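Week 5 handout: looking after wood in the kitchen

I'm putting this one in writing because I talked far too fast last time and Vy Thân had to ask me twice about the oil. Sorry, Vy!

Wood moves. It swells across the grain when it takes up water and hardly changes along its length, so a board washed on one side only will cup. Wash both faces, dry both faces, then stand it on its edge overnight. I lost a lovely board to a wet draining rack in November and I'm still cross about it.

A pale board with a darker stripe:
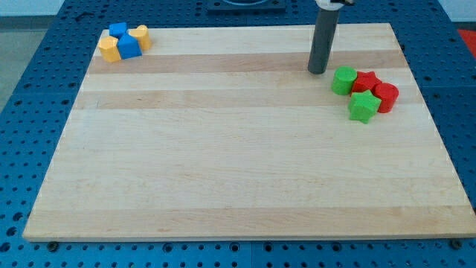
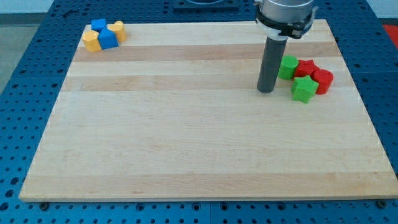 Now, oil. Food-safe mineral oil is what I use at home - olive oil goes sticky and smells after a while. Warm the bottle in a bowl of hot water, rub the oil in with an old cotton rag, leave it for roughly 35 minutes and wipe off whatever is still sitting on top. Otakar Bednárik swears by adding beeswax, and I'll bring some of his mix so you can try it.

Smells: coarse salt and half a lemon, scrub, rinse, dry. No soaking, ever, and please keep wood out of the dishwasher.

For next week, read pages 16 to 36 of the course booklet and bring a spoon that needs rescuing.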